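Celtau 商品一覧 > 情景・建物 > 組立キット > 水車小屋

水車小屋 組立キット「Clakham」
シリーズ名:Arnemura
対応スケール:28mm
部品数:44
総重量:438g(箱を除く)
素材:PLA樹脂(本体)、MDF(床板)、真鍮線(水車の軸)
塗装:なし
接着剤:別売
最終更新:2018年10月4日

商品の概要

Arnemuraシリーズの建物キットです。川沿いに建つ石積みの水車小屋を、28mmのミニチュアゲーム用に3Dプリントで作っています。屋根と上の階は取り外し式で、ゲーム中に中へ兵士を置くことができます。階数は2で、下の階が石臼の部屋、上の階が粉袋の置き場です。

同シリーズの石橋や納屋と石の積み方の大きさをそろえてあるため、並べても違和感はありません。時代は特定していません。中世からナポレオン時代までの盤面で使う方が多く、ファンタジーの村に混ぜる方もいます。

水車は軸に真鍮線を通すだけの構造で、手で回ります。回転を楽しむためのものではないので、強く弾くと羽根板が折れることがあります。ゲームで頻繁に動かす場合は、軸受けに接着剤を少量流して固定してください。

積層痕について

本体は熱溶解積層方式のプリンターで出力しています。石壁の面では積層痕はほとんど目立ちませんが、屋根の斜面と水車の側板には細い横筋が残ります。気になる方はサーフェイサーを厚めに吹くか、紙やすりで軽くならしてください。屋根は板葺きの木目を彫ってあるので、削りすぎると木目まで消えます。

壁の裏側にはサポート材の跡が残っていることがあります。組み立てると見えない位置ですが、床板を差し込む溝にかかっている場合は、ナイフで落としてから仮組みしてください。

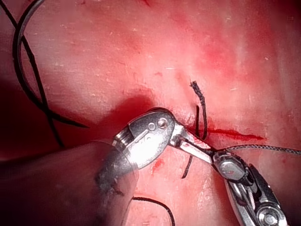

Kerttu Halonenさんの感想では、溝の掃除をせずに床板を押し込んだところ、途中で止まって抜けなくなったそうです。結局は壁の裏から細い棒で押し出し、溝を平やすりで二、三回なでてから入れ直した、二度目はすんなり入った、とのことでした。屋根の横筋はドライブラシをかけると木目に紛れて気にならなかった、という感想もあわせていただいています。

溝の幅は床板の厚みに対して余裕をもたせていますが、出力の日の気温や樹脂の色によってわずかに変わります。きついと感じたら力をかけず、床板の側を削るほうが簡単です。

セット内容

石壁(下の階用、上の階用)
床板
屋根(棟で分かれた板を貼り合わせる形式)
煙突
扉 2枚
窓枠、よろい戸
水車の側板、羽根板
水車の軸用の真鍮線
軸受け
石臼と臼台
粉袋
外階段
水路の縁石
組立説明書(日本語、英語)

部品は種類ごとに袋に分けて入れています。羽根板は小さく、袋から出すときに飛びやすいので、皿などの上で開けてください。

川の水面と地面のベースは付属しません。手持ちの地形に直接置くか、別売の「川岸ベース」をお使いください。写真集などで見かける苔やつたの表現も、各自でご用意いただく材料になります。

組み立て

説明書にも同じ内容を載せていますが、購入前に手順を確認したいというお問い合わせが多いため、こちらにも書いておきます。

まず下の階の壁を仮組みします。角の石が互い違いに噛み合うようになっていて、向きを間違えると閉じません。部品の内側に矢印を刻んであるので、矢印がすべて上を向くように合わせてください。マスキングテープで留めてから、内側の継ぎ目に瞬間接着剤を流します。プラモデル用の流し込み接着剤はPLAには効きません。

次に床板を入れ、上の階の壁を同じ要領で組みます。上の階は下の階に接着しません。位置決めの突起があるので載せるだけで止まります。塗装で突起が太ると噛み合わせが固くなるため、突起と穴には塗料を乗せないほうがよいでしょう。

外階段は下の階の壁に接着します。踊り場の高さが上の階の扉の下端と合うようにしてください。扉は閉じた状態でも開いた状態でも接着できます。

水車は、側板の片方を平らな面に置き、羽根板を立ててからもう片方をかぶせます。羽根板を一枚ずつ完全に固めてから次に進むと、最後にかぶせるときに溝が合わなくなりがちです。ゆるく仮留めして全体を合わせ、最後に接着剤を流すほうが失敗が少なくなります。

石臼は床に接着してもしなくてもかまいません。ゲームで室内に兵士を多く入れる予定なら、取り外せるようにしておくと便利です。

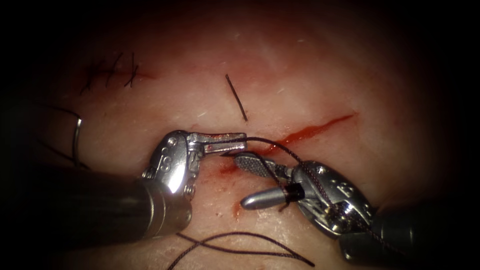

塗装

出力色は灰色です。在庫によって濃い灰色と薄い灰色が混ざることがありますが、同じ箱の中の石壁は同じ色でそろえています。

プラ用のサーフェイサーをそのまま吹けます。夏場に車内や直射日光の当たる場所で乾かすと、PLAが軟らかくなって屋根が反ります。室内の日陰で乾かしてください。ドライヤーの温風も避けてください。

石壁は、暗い灰色を全体に塗り、明るい灰色、黄みのある灰色の順にドライブラシをかけると早く仕上がります。目地に薄めた茶色を流しておくと、石の形がはっきりします。下のほうに緑がかった薄い色を足すと、水辺の建物らしくなります。水車は壁よりも濃い茶色にしておくと、離れて見ても形がわかります。

床板はMDFなので、水性塗料を薄めて塗ると膨らみます。塗装の前に木工用ボンドを水で溶いたものを薄く塗り、乾かしてから色を乗せてください。

ゲームでの使い方

建物としての扱いはお使いのルールに従ってください。参考までに、Arnemuraシリーズの体験会では次のように決めています。

石壁は重い遮蔽物、よろい戸の閉じた窓は射線が通らないものとします。開いた窓からは射撃ができます。外階段は上り下りに通常の移動を使い、室内に階段はありません。上の階へ行くには必ず外に出る必要があるので、守る側が階段の下を押さえるとかなり固くなります。

水車の側の壁には窓も扉もありません。川を渡って近づく部隊は撃たれずに壁際まで来られますが、そこから中には入れません。この面をどちらに向けて置くかで、同じ盤面でも展開が変わります。

屋根の上は立ち入り不可としています。斜面の傾きがきつく、円形の台座が滑るためです。どうしても射手を置きたい場合は、煙突の横にパテで小さな平面を作ってください。

台座は25mmの丸型を基準に設計しました。扉の幅もそれに合わせています。40mm以上の台座は扉を通りませんので、騎兵や大型の怪物を室内に入れたい場合は屋根と上の階を外して直接置いてください。

収納と持ち運び

屋根を逆さにして上の階の中に入れることはできません。棟が壁より長いためです。屋根、上の階、下の階の順に分け、間に薄いスポンジを挟むのがよいでしょう。水車は軸ごと抜けるように組んでおくと、運ぶときに羽根板を折る心配が減ります。真鍮線の端を軽く曲げておけば、使用中に抜け落ちることもありません。

重ねて保管する場合は、上の階の上に重いものを置かないでください。窓枠の上の石が細く、そこから割れることがあります。割れたときは瞬間接着剤で元どおりにつきます。

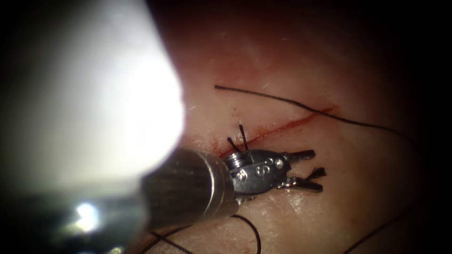
よくあるお問い合わせ

データだけの販売はありますか
現在は行っていません。出力品のみの販売です。

塗装済みの完成品はありますか
お受けしていません。組み立てのみの代行も休止しています。

ほかのスケールに拡大、縮小して出力してもらえますか
15mm用は準備中です。水車の羽根板が薄くなりすぎるため、単純な縮小ではなく羽根板と側板を一体にした別設計になります。発売は6月の予定でしたが、軸受けの形を直しているため遅れています。

部品が足りません、または割れていました
組立説明書の部品表で番号を確認し、注文番号と一緒にメールでご連絡ください。該当の部品を出力してお送りします。組み立て途中で折れた部品も、水車まわりに限り送料のみでお送りしています。

Aaltonenの村セットと一緒に使えますか
扉の高さが少し違いますが、同じ28mmとして並べられます。石の大きさはAaltonenのほうが大きめなので、隣り合わせにするより、道を一本はさんで置くほうが自然です。

磁石は入れられますか
上の階の壁の底面に余肉があるので、穴をあけて埋め込めます。直径3mmまでにしてください。位置決めの突起のすぐ横は薄いので避けてください。

お客様の声

Ritva Nieminenさん
納屋に続いて購入しました。角の噛み合わせは納屋よりも良くなっていると思います。水車の組み立てだけは説明書の図が小さく、羽根板の表裏を間違えました。木目のある面が外側です。外階段に手すりがあればなおよかったです。

お店より
ご指摘ありがとうございます。次回の印刷分から、羽根板の図を大きくして表裏を書き入れます。手すりは、台座がぶつかって折れるため付けていません。

関連商品

Arnemura 石橋
Arnemura 納屋
Arnemura 川岸ベース(直線、曲がり)
Arnemura 粉袋と樽の追加セット

発送について

在庫のあるものは入金確認の翌営業日に発送します。在庫切れの表示があるときは受注後の出力となり、水車小屋は部品が多いためほかの商品より日数をいただきます。複数の商品をまとめてご注文の場合は、すべてそろってからの発送です。先に届けてほしい商品があるときは、備考欄にその商品名をお書きください。送料は分けた回数分かかります。

対象年齢は15歳以上です。小さな部品と、先の尖った真鍮線が入っています。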